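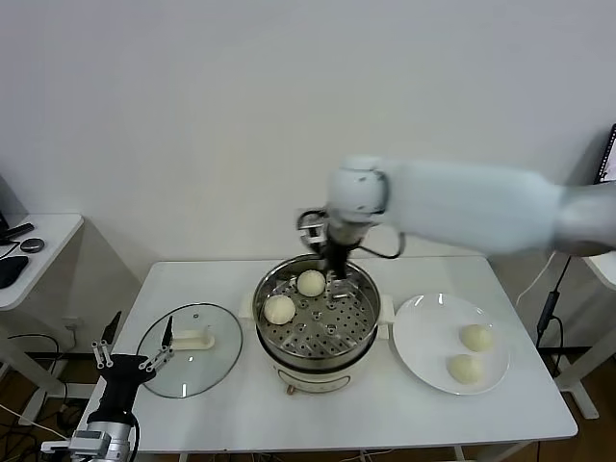

Section 4. Steaming buns (and reheating them)

For the Pumia round electric pot w/ the steel steaming tray. Read section 2 first if the pot is new, there's a rinse step in there people skip.

Before you start
- Pot on a flat table, clear of the edge. Cord out of the way of your sleeves.
- Tray, lid, a plate for the buns. Tongs if you have them.
- Dial to OFF before you plug in.

Steps

1. Take the tray out. Pour 400 ml cold water in the pot. Not over the MAX line. Hot water is ok too if you're in a rush, just go slow.

2. Put the tray back in, flat. Press on two sides with your fingertips. If it rocks, lift it out and turn it a bit, try again.

3. Cut squares of parchment, one per bun, a little bigger than the base. Don't line the whole tray with one sheet. Steam has to get up through the holes.

4. Buns on. Leave a finger's width between them and the same from the wall of the pot. They swell. Two at a time is plenty for the big ones (Elmarie Buthelezi does three small ones and gets away with it).

5. Lid on. Check the little vent hole in the lid is not blocked — dried dough gets in there, poke it out with a toothpick.

6. Plug in, turn dial to HIGH. When steam comes steadily out of the vent, start your timer.
 Fresh dough, plain: 12 minutes
 Fresh dough, filled: 15 minutes
 Cooked, from the fridge: 5 minutes
 Cooked, from frozen: 10 minutes, dont thaw first

7. Dial to OFF. Wait 2 minutes with the lid still on. Open it right away and the tops wrinkle. Still taste fine, look sad.

8. Lift the lid by the handle, tilting it so the far side comes up first. Steam goes away from you. Let the drips run back into the pot and not onto the buns.

9. Lay the lid down flat on the table. Never lean it on anything. Glass.

10. Move buns to the plate one at a time. Grip low on the sides, light squeeze. Pinch the top and you leave a dent. Don't stack them while hot, skins stick together and tear.

11. Another batch? Top up the water first. Every time.

CAUTION: Pot draws 1000 watts. Own outlet, no power strip, no kettle on the same one.

CAUTION: Side handles are for moving the pot COLD. Do not carry it with hot water inside. Unplug, let it cool, then pour out.

CAUTION: Never run it dry. It should cut out by itself but don't count on that. If it does cut out, unplug and leave it till completly cool before adding water.

Note on the plate: ceramic is best. A cold plate makes the bottoms soggy, so run it under the hot tap and dry it well. Or put a folded dish towel on it.

Note on the Felgate tray: it's sold seperately and it is wider than the one in the box. Sits on the rim and the lid won't close. We've had over 39 emails about this. Use the tray that came with the pot.

If something's off

Buns are sticky underneath — water too high and bubbling through the tray. Pour some out once it's cool, use parchment.

Buns yellow or with hard spots — usually the dough, too much baking powder or not mixed in. Pot is fine.

Flat buns — over-proofed. Shorter rise next time, especially in August kitchens.

Long wait for steam — lid not seated, or scale on the base. See section 6, descaling.

Cleaning, short version: unplug, cool, tray and lid in soapy water, wipe the pot inside with a damp cloth. Base never goes in the sink. Dry the tray standing up or you get water spots.

Steaming times checked by Marietjie Coetzee, 7/19/21. Next section: vegetables and fish.

14 shares 3 comments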